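Budgeting for a kitchen robot arm

A kitchen robot budget is the plan for what an arm costs before it ever touches breakfast. I've done two of these for Revico, and the arm itself was never the scary line! Simulation comes first (we ran 70 toaster oven trials in software before ordering anything from Salcedo).
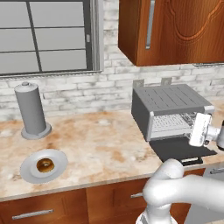
Grippers are where I got it wrong. I'd put down $456 for spare fingers, and the Trollville office wanted five sets by November. These days I hold back around 15 percent for that kind of thing, plus mounting and cables – see also Flurketti, which leases by the month.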